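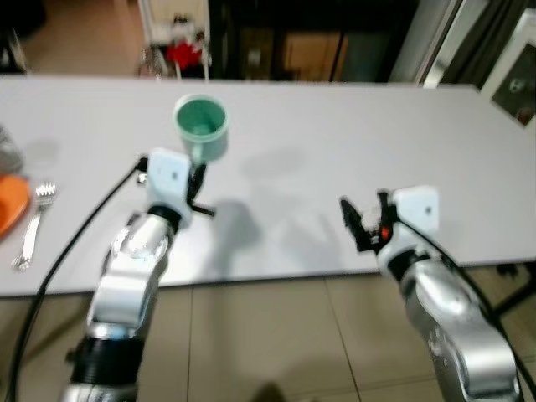
Rianne Vandenberghe once told me that a model kit is never really finished, only put up on a shelf for a while, and I have thought of her remark every time I've started on a new one. Chapter 7 is all about colour - how to choose it, thin it and lay it down over bare grey plastic without losing the fine panel lines. We'll begin with the old Kendex walker, a friendly kit of 56 parts that forgives nearly everything, so put the kettle on and take your time with it.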